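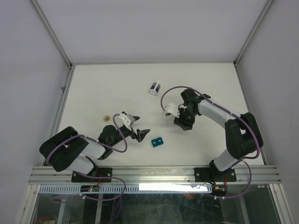 *Bench 2, both arms on the front rail. Left gripper open, right one pointing down at the table. Test pieces: bottle, round container, teal block.*

**Two-finger grippers on a twin-arm bench: Plastmont fingers vs Görtz fingers**

**railhead_48**

We have been comparing two sets of fingers on the bench in the picture. Same arms, same wrist motors, same controller (Husgate, stock firmware). Only the fingers change between runs. Each set did 300 picks, with the pieces put back by hand at random angles after every attempt.

| Piece | Plastmont, failed picks | Görtz, failed picks |
|---|---|---|
| Bottle on its side | 4 | 9 |
| Round container | 30 | 6 |
| Teal block | 3 | 2 |

100 picks per piece per set. A failed pick means the piece was not held two seconds after the lift. I did not separate "never gripped" from "gripped and dropped", which I now regret.

The Plastmont fingers are stiffer and the tips are broader. They do well on the bottle and badly on the round container, where they tend to ride up the side before the grip force builds. The Görtz tips are narrower and flex a little.

Question for anyone running a similar layout: is it worth having different fingers on the left and right arms, or does that cause more trouble in the task planning than it saves?

---

**tapeandshims**

What grip force, and was it the same for both? A stiff finger and a flexing finger at the same motor current do not give you the same force at the tip. Without that number the table compares two setups, and the fingers are only part of each.

---

**railhead_48**

Same current limit, 48 per cent of rated. I have not measured tip force. Fair point.

---

**nullspace**

We ran mixed fingers for most of last August and went back to matched pairs. Picking was fine. Handovers were the problem. Every time the planner wanted to pass a piece from left to right we needed a separate set of grasp offsets, and somebody would always edit one and forget the other.

If your task has no handovers, go mixed.

---

**oldservo**

I disagree with that. Offsets per finger type belong in a tool file, loaded by arm. If people are editing them by hand in the task script then the fault is in the script. We have had mixed tools on two benches for a long time and the handover code does not know or care which fingers are fitted.

---

**nullspace**

Does your tool file cover flex? Ours held the tip position at zero load. Under load the soft finger moved enough to miss the second grasp on thin parts.

---

**oldservo**

No, it holds one offset, taken at working load. Thin parts we pass slowly.

---

**nullspace**

Then you have the same problem and have hidden it in the cycle time.

---

**grikaven_user**

Different subject, same picture. Look at your cable routing. The purple cable on the right arm goes up in a high arch over the wrist before it comes back along the forearm. We had a loop like that on a Grikaven arm and it caught on the other arm whenever both worked near the middle of the table. The connector came loose at 1,522 cycles. I know the number because the log stops there.

I would shorten the loop and add a tie on the forearm, but leave enough slack for full wrist roll.

---

**railhead_48**

The slack is there for the roll. With the loop shorter the cable went tight near the end of travel and pulled on the bracket. I could move the tie point back towards the black link and try again.

---

**tapeandshims**

Move the tie point. Also check that the bracket has not shifted between finger sets. If yours carries anything used for aiming, a small rotation there will look exactly like a bad finger on round objects and will hardly show on a block.

---

**railhead_48**

I took the wrists apart to change fingers and did not recalibrate afterwards. The Plastmont set was the second one fitted. So the 30 failures could be partly that.

---

**oldservo**

In that case I would throw out the round container row and run it again. Order matters too: A, B, then A again. If the second A does not match the first, something other than the fingers has moved.

---

**quietbench**

Two things on the test pieces.

1. Clear or pale things on a white table are hard for any camera-based picking. There is something transparent under your right wrist bracket that I can barely make out in the picture. If the pieces are being located by camera, try the round container on a dark mat before you blame either set of fingers.
2. The bottle at a slant is a kind test for a broad finger. Stand it upright and you may get a different answer.

---

**railhead_48**

Located by camera, yes. I will try a mat for half the picks and keep the white surface for the other half.

Plan for the repeat:

- recalibrate both wrists after every finger change
- measure tip force at the same current limit, three points along each finger
- order Görtz, Plastmont, Görtz
- log missed grip and dropped piece separately
- bottle lying down and upright
- cable tie moved back on the right arm, checked at full roll before the first run

Matched fingers on both arms for now. I will look at the mixed setup once the numbers are clean.

---

**nullspace**

Add one handover per ten picks. You will want the data later and it costs very little.

---

**oldservo**

Agreed on that one. Log the load at handover as well — current draw on both grippers will do if you have no force sensor.

---

**railhead_48**

Both added. The controller logs current at 30 Hz by default, so I will check whether that is fast enough to catch the moment of transfer.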